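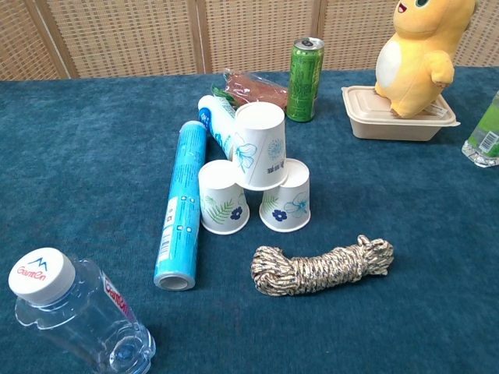
The grab table, with the paper cups still stacked.

So I've finally had my week with the hands, and I have opinions. If you read the last post you know I've spent most of this year on the Gajdoš two-finger gripper, which is basically a very strong, very patient pair of tongs. I like it a lot. But Sepehr Babaei at Londstead kept telling me I was missing out, and in September he let me come over and drive their two-armed setup with the Brendska hands on it (four fingers and a thumb on each side, all moving), and I said yes before he'd finished the sentence.

What I wanted to compare was two things at once, which I know is bad practice. First, hands against the plain gripper, on the same sort of everyday junk. Second, the two ways of driving the hands: a pair of gloves that copy what your own fingers do, or the Bovero controller, a handheld thing with triggers and a thumbstick where you pick a grip shape and squeeze. Every object got 8 tries with each. Amado Lagman kept the log, and I was not allowed to look at it until I was done. Good call on his part, as I would have sulked.

Let's start with rope. I love rope. A coiled hank is the easiest thing in the world for fingers, you just drop the hand on it and close, and whatever ends up inside stays there. Glove, Bovero, didn't matter. The Gajdoš can do it too but it tends to pinch a couple of strands and let the rest sag, and then you're carrying a sort of noodle over to the box. Clear win for the hands.

Paper cups went the other way! Upside-down paper cups are light and they're slightly cone-shaped, so if you come in low and squeeze, the cup wants to ride up out of your fingers. And if you come in high you crush it. With the gloves I had no sense of how hard I was pressing and I flattened more of them than I'd like to say. With the Bovero I could choose the gentle three-finger preset and creep in on the trigger, and that was so much better that I went back and redid the set to make sure. The gripper was the best of all. Set the width, close to that width, stop. Boring, perfect.

Taking the top cup off a pyramid without knocking the lower ones is its own little sport. I got fairly good at it by the second afternoon, and then I got cocky and tried it left-handed.

Cans are fine. A drinks can standing up is a cylinder and every gripper ever made is happy with a cylinder. The trouble was reach. I'd put the green one right at the back, and to get there with the hand at a sensible angle you have to bring the whole forearm over everything in front, so you sweep things on the way. I rolled a water bottle clean off the front edge doing this. Twice. Amado wrote it down both times with what I thought was unnecessary energy.
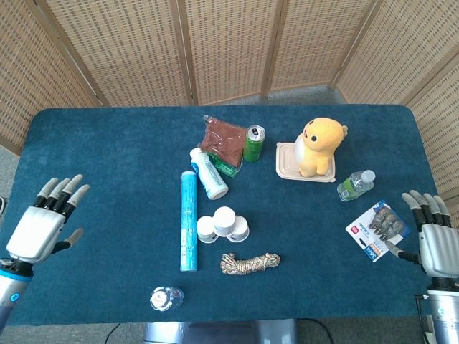 Sepehr's advice was to stop thinking about the fingers and think about the wrist, and once I did, things got noticeably calmer. Lift first, travel high, turn the palm down late. You'd think someone who has moved her own hands about for forty-odd years would know this, but with gloves on you start doing a kind of careful mime and your elbows creep out sideways. He also had me plant my feet, and that helped more than any setting we changed.

The long light-blue roll was my favorite surprise. It's far too long to pick up by one end (it tips, you panic, you drop it), so with one arm you need to land right on the middle, and I'm rotten at judging the middle of things through a headset. With two hands you can just take an end each. I'd never done a two-handed lift on any robot before and I may have squealed. It took me a good few goes to get both hands rising at the same speed, and the gloves won here by a mile. On the Bovero you've got one controller per arm and my brain simply would not keep both triggers level.

Soft things: the yellow plush was the crowd pleaser, obviously. Any grip works. Fingers sink in, up it comes. I kept it on top of the takeout box so I could practice lifting one thing off another, and the trick is not to bump the box on the way in. The box by itself is harder than it looks, with that rim. The fingertips catch underneath, which is lovely for lifting and then a nuisance when you want to let go.

Thin flat things are where I gave up on elegance. Anything lying flat on a fuzzy cloth, you can't get a fingertip under it, and the cloth grabs back. With the gripper I can scrape one finger along and scoop. With the hands I ended up dragging things to where I could get at an edge, which worked about half the time and looked dreadful.

Now the log. Across everything, warm-ups included, Amado had 919 grabs written down by the end. Gloves came out at 75 percent held and placed, and the Bovero a little ahead of that, with nearly all of its lead coming from the cups. I'd have sworn the gloves were ahead. They feel faster, and they feel like you, and I suppose that's worth something if you're doing this all day. My forearms disagree, mind you. I could manage twenty minutes in the gloves before needing a stretch, and on the handhelds I could go until lunch.

On weight, I can't tell you much. The heaviest thing I tried was a 400-gram bag of rice from Sepehr's kitchen shelf, and both hands took it without complaint. If you need real payload numbers you'll want somebody with a proper rig.

Would I swap my Gajdoš? Not for the cups and boxes I mostly do at home. For rope and bottles and anything squashy, yes, tomorrow, and I'd take the Bovero over the gloves unless it was a two-arm job. Sepehr says there's new glove firmware coming with some kind of buzz in the fingertips when you touch something, and I've already asked if I can come back when it's in. I'll bring my own cups.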